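The Kostach air purifier has been running since September and I still can't tell you what it does. Lutfa Khondokar swears by hers. Mine hums, and the shelf is dusty again by supper.

I moved it near an outlet, clear of the TV stand, as the booklet told me to – 3 pages on "airflow," none of them very convincing.
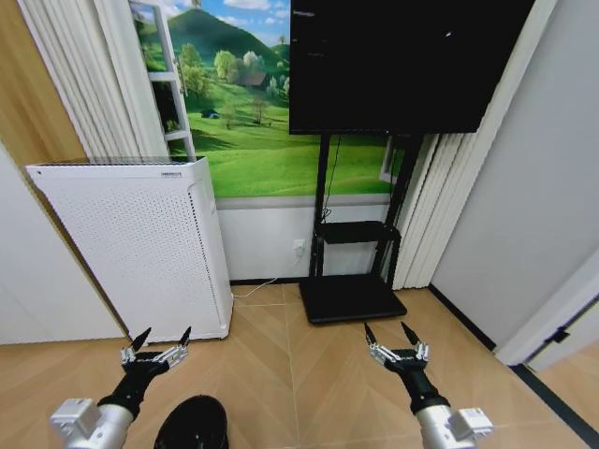
Does it need to run all night?

Mine goes off at bedtime, and I've never woken up feeling any worse for it. The filter is due next month. I may let it slide.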